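Harawira Boundary Line: Spring Walk-Through Checklist, With Comments
Joint inspection, Wotcombe side and Berkby side
March round

Status key: OK / Watch / Fix before opening

Before launch

1. Both delegations present and signed in
OK. Two signatures from each shore, as the lake agreement asks. First year we have had all four people on the dock before 8 a.m.!

2. Current copy of the agreement and chart on board
OK. Please use the chart with the corrected northern turn. The old one still shows the line bending early, and last fall that led to a very long radio talk over a buoy that was exactly where it should have been.

3. Life jackets, throw line, horn, extinguisher
Watch. Jackets all good. The extinguisher gauge is in the green but the pin tag is missing. Replace the tag and write the date on it.

4. Radio check on the shared channel
OK. Clear from both shores. Call signs were used properly all day, which made me very happy.

5. Permission to land on the opposite shore
OK. The standing permit covers inspectors with a badge. It does not cover friends who come along for the ride.

On the water

6. Boundary buoys present and in position
Watch. There are 61 on the chart and we found every one of them, after a winter with that much ice! Buoy 49 has dragged toward the Berkby side, but is still inside the tolerance. Take a fresh position each week until it is re-anchored.

7. Buoy lights
Fix before opening. Two are out at the southern narrows. This is the stretch where night fishing boats from both towns cross, so it goes first on the list.

8. Chains and shackles
OK on the ones we lifted. Dariusz Sikora has a wonderful eye for a tired shackle and swapped one that I would have passed.

9. Neutral channel free of nets and moorings
Watch. One private mooring sits inside the channel near the old customs jetty. The agreement keeps the channel open to boats from either side, with no fixed gear from anyone. Notice left with the owner, copy to both harbor offices.

10. Fishing zone signs readable from the water
Fix before opening. The sign on the Wotcombe point has faded to nearly nothing. It should be readable at 300 feet and we were well inside that before Henk Verbruggen could make out a word. New panel needed, in both languages.
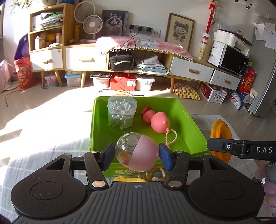
Lorna Aquino
Joint Inspection Lead, Harawira Lake Boundary Office

On shore

11. Boundary posts
OK. Posts are straight, numbers are fresh, and the brush has been cut back on both sides. Whoever took on the slope above the quarry did a beautiful job. That is steep ground.

12. Patrol path
Watch. Washed out in one place below the chapel. Passable on foot, not with a cart. Cones are out. I would like gravel down before the first joint patrol, and if the two road crews can agree on whose gravel, even better.

13. Water gauge
OK. Read by both sides, same number, written into both books. This sounds like such a small thing, but the gauge is what decides how much each town may draw in a dry summer. Years ago the two shores kept separate gauges and argued over the difference until September. One gauge, two readers, two books: please keep doing it this way.

14. Intake screens
Berkby: OK. Wotcombe: Watch, weed on the lower half. Clear it and read the flow again afterward. Nothing may be built or stored within 700 feet of either intake, and both strips were clear.

15. Crossing hut
Watch. Lock is stiff, window latch is fine, first aid box is short on bandages. The posted crossing hours are last season's. Sobia Dogar has the new sheet and will put it up on Monday.

16. Emergency contact board
Fix before opening. The Berkby rescue number has changed. A person in trouble does not care which side of the line they are on, so both numbers need to be right, on both boards.

Comments from the delegations

Henk Verbruggen, Berkby: Agree with all items. On item 9, we would prefer a joint letter to the owner. A letter from one shore alone tends to get read as a complaint.

Mark Anthony Lumanlan, Wotcombe: Agree. On item 6, our logs put buoy 49 a little closer to its charted spot than yours. Suggest we take the next reading from one boat with both instruments.

Reply, L.A.: Yes to both, and thank you! The joint letter will go out once each office has initialed the draft. For the reading, we can use the Wotcombe boat, with the Berkby unit on board.

Still open

Lights at the southern narrows (7)
Sign on the point (10)
Rescue number, both boards (16)
Tag for the extinguisher (3)

Items marked Watch stay on the sheet for the next round, even if they have been fixed by then. Write the fix beside the item and initial it, one set of initials per shore.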